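Study Skills for Joint Honours Students
Handout 4: Undergraduate research and what to believe about it
Tutor: Salamatu Ugwu

Read before the seminar. Bring a pen and one claim you have seen made about student research, on a poster or in a prospectus. We will be pulling them apart.

1. Why this session exists

Most of you are taking two subjects that don't share a building. By the end of your first year someone will have told you that doing research across both of them will make you more employable, more rounded and better at time management. Perhaps. I have sat through a good many talks on this and I am still waiting for decent evidence on the last one.

The usual argument goes like this. Students who do research get better degrees, so research improves your degree. Look at who gets onto the schemes, though. They are picked on their marks. A scheme that takes in strong students and sends out strong students has shown very little about itself.

2. The Semham survey

You were sent the summary in July. The main points again, for those who have lost it:

3,664 students were sent the form.
2,289 sent it back.
The headline finding was that those who had done a project felt "more confident as thinkers".

Questions to have ready. Who didn't reply, and would they have said the same? What does "confident as a thinker" mean, and could you be confident and wrong? Was anyone asked before they started as well as after? (No. I looked.) I don't say the finding is false. I say the survey can't tell us, and the summary is written as though it can.

3. Two subjects, one project

Anselmo Echevarría's essay on the set list, "The Salcedo Year", is the best thing I know on this, mainly because he admits how badly parts of it went. He was reading chemistry and Latin and tried to join them in a single project on ancient dyes. His chemistry supervisor thought the Latin was decoration. His Latin supervisor thought the same of the chemistry. He spent 18 weeks on it and says that the useful part came from a footnote in a book he had picked up for something else.

Note what he doesn't claim. He never says that each subject "informed" the other. Watch for that word in your own drafts. If you write that your Greek informs your physics, I shall ask you how, and I will want a case.

There is a weaker and more honest version of the argument: some people like doing two things, and work harder when they are allowed to. I can live with that one.

4. Applying for a project place

The Tutatine scheme and the Vurmont scheme both take second years. Tutatine asks for a statement of 500 words. Vurmont asks for a plan and a letter from a supervisor. On either form:

Say what you would do in the first week.
Name the thing you can't yet do and how you would learn it.
Leave out "passion" and "from an early age".
Don't promise a published paper. Few student projects end in one, and the people reading your form know it.

Ask any supervisor what their last student did all day. If the answer is vague, ask the last student.
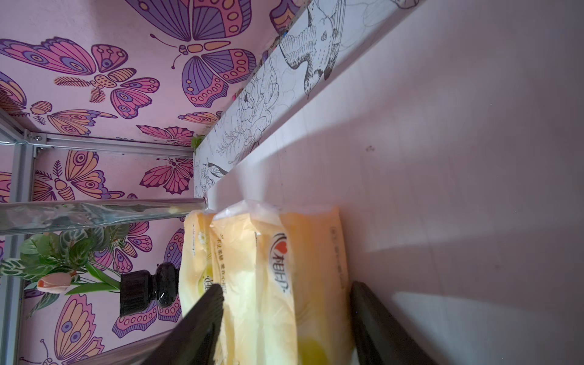 Fig. 1. Two yellow tissue packs in clear plastic, with a pair of black gripper fingers at the nearer one.

5. Reading profiles of successful students

Every department website has these. They are pleasant and the people in them are real, but treat them as you would any source. The student was chosen by the department. The interviewer is usually a friend of the department as well. Dropped modules and projects that came to nothing tend to be missing – try to spot where they might have been.

Task for the seminar: take one profile and write down three things you would have asked that the interviewer didn't. One side at most, by hand is fine.

Reading

Echevarría, "The Salcedo Year" (all of it, including the notes)
Semham survey, summary and appendix B. The appendix has the actual questions, so start there.

Handout last changed 2019-08-01. Older copies give the wrong word limit for Tutatine.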